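Basement shelving and bins: sloped sides or straight?
Home Storage and Organizing > Basements, Garages, Attics

pellworth
We moved into a 1950s house in Brorance in September and the basement is still a pile of cardboard. The boxes on the bottom are going soft, so everything has to go into plastic before spring. I have one long wall to work with, block foundation, painted, a floor drain near the middle. Ceiling is low. The furnace takes up one end.

I'm looking at the Turnon steel shelving, which is $239 a unit at the store on Delacroix. The shelves adjust. What I can't decide is the bins. The cheap ones all taper toward the bottom, and when I lined a few up at my sister's house there was a lot of dead air between them. The straight-sided ones cost nearly double. Is the straight-sided kind worth it, or am I overthinking this?

Contents are mostly holiday stuff, camping gear, kids' clothes waiting for the next kid, and a lot of paper that my husband won't let go of.

hollis_m
Straight-sided. You're paying for shelf space either way. If your bins taper a couple inches on each end, you lose that on every bin on every shelf. I did my whole garage in tapered ones and ended up needing another rack. The rack cost more than the better bins would have.

Tatora makes a straight-sided 20 gallon that fits two across on most steel units. Measure with the lid on. The lid is wider than the box and people forget that.

grubstake
Disagree with hollis. Tapered bins nest. When you empty one out for camping or at Christmas, it goes inside another one and takes up no room. Straight bins don't nest, so an empty bin is the same size as a full one. I had a stack of empties in my laundry room for years because of this.

They're stronger too, in my experience. The straight ones bow out in the middle of the long wall when you load them with anything heavy, and then the lid pops off at the corners.

hollis_m
Mine don't bow. What are you putting in them?

grubstake
Books, and canning jars.

hollis_m
Well, don't put books in a 20 gallon bin. Nobody's back needs that.

pellworth
The paper is going to weigh as much as books. He has every tax return, and manuals for things we don't own anymore. So maybe small bins for the paper and big ones for the soft stuff? I was hoping to buy all one size so it looks decent.

rtwenty_two
All one size is a mistake. Two sizes, same brand, same color if you care about that. Small for heavy, big for light. Put the small ones at waist height and the big ones up top and along the bottom. The bottom shelf should be at least a hand's width off the floor because you have a drain, and a drain means that at some point water was expected.

Don't buy the bins before the shelves are up. The listed shelf depth is the outside of the post. The usable depth is less.

Ignacio Benítez
Agree with rtwenty_two on putting the shelves up first. I would also skip lids on at least some of the bins. I know everyone says lids, but think about how you use the stuff. My gloves, extension cords, dog towels and furnace filters all sit in open bins on the shelf at chest height, and they get put back because it takes one motion. Anything with a latch on it in my house gets set on top of the bin and stays there.

For the open ones I go with sloping sides. It's easier to see to the bottom and easier to get a hand down in there. A plain rectangular one does the job, gray-blue or whatever color the store has. 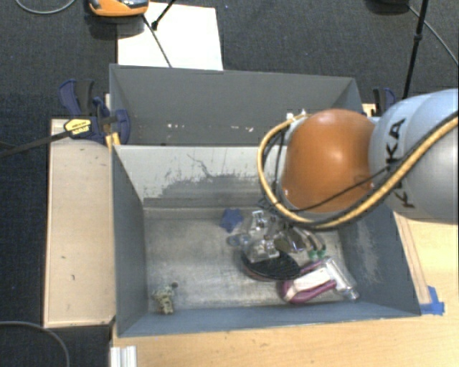

marlow_k
Open bins are fine upstairs, but I wouldn't do it in a basement with block walls. The paint sheds and you get grit in everything. Also spiders. I went through all the winter hats one year and threw out half of them. Lids on anything made of cloth, no exceptions.

Ignacio Benítez
I said some of the bins. I don't keep hats in mine.

marlow_k
You said dog towels.

Ignacio Benítez
The dog doesn't mind.

hollis_m
Back to the actual question. If pellworth has one wall and a low ceiling, then shelf space is the limit. Nesting only helps you on the days a bin is empty, and for most people that's a few weeks out of the year. The lost space between tapered bins is there all year.

grubstake
Depends on whether you need every inch. She has a long wall. We don't know that she's short on space. If she isn't, then she's paying double for gaps she'd never miss. I'd put that money into a dehumidifier — the cardboard is going soft for a reason and plastic bins won't fix damp air. You close damp clothes up in a sealed bin and you've made it worse.

pellworth
That's a fair point about the damp. We do have a dehumidifier that came with the house but I haven't run it. It's the kind with a bucket, and it sits nowhere near the drain. Is it worth hooking up a hose?

rtwenty_two
Yes. Run a garden hose from the back port to the drain and forget about the bucket. Check that the hose runs downhill the whole way. Get a cheap humidity meter and put it at the far end of the wall, away from the machine. Give it a couple of weeks before you pack any cloth or paper.

oldbeckett
I'll give the unpopular opinion. Before you buy anything, make your husband go through the paper. I scanned ours. It came to more than 4000 pages and took most of a winter, doing a stack each evening with the TV on. What we kept on paper after that fit in one small fire box: deeds, birth certificates, car titles, the last several years of taxes. The rest went to the shredding truck that comes to the library lot.

We had planned on three shelving units. We bought one.

pellworth
He'll read this and say the scanner will break. But thank you. I may start with the manuals, which are all online anyway.

hollis_m
Not all of them. Keep the one for the furnace. Keep anything for the well pump if you have one.

denny_oakes
On the Turnon shelves, I have them. They're decent. The center brace goes on the underside and the instructions show it backwards, so look at the holes before you hammer anything. Use a rubber mallet. They need to be tied to the wall if you're loading the top, and with a block wall that means a hammer drill and sleeve anchors. You can rent the drill. Leave a gap behind the unit so air can get between the bins and the block.

Also, label the short end, because that's the side facing you. I labeled all of mine on the long side and then turned them to fit and had to do it over. Masking tape and a marker held up better for me than the printed labels, which curled.

marlow_k
Second on the gap behind the shelves. We pushed ours tight to the wall and got mildew on the backs of the bins.

pellworth
OK, this is where I've landed. Dehumidifier first, with the hose. Then the shelves, with a gap behind. Small straight-sided bins with lids for whatever paper survives, and the big Tatora ones for clothes and camping. I'm going to get a few of the cheap tapered ones for Christmas only, so they can nest while the tree is up. And one shelf of open bins by the stairs for things we grab all the time, no cloth.

grubstake
That works. Keep the receipts on the big ones until you've tried them loaded.

hollis_m
Good plan. I'd still do Christmas in straight ones.

pellworth
One more thing, if anyone is still around. Do the lids from the small Tatora fit the old version? My mother-in-law has 9 of the older ones she'd give me, and most of them are missing lids.

denny_oakes
No. They changed the lip. Use the old ones without lids on your open shelf.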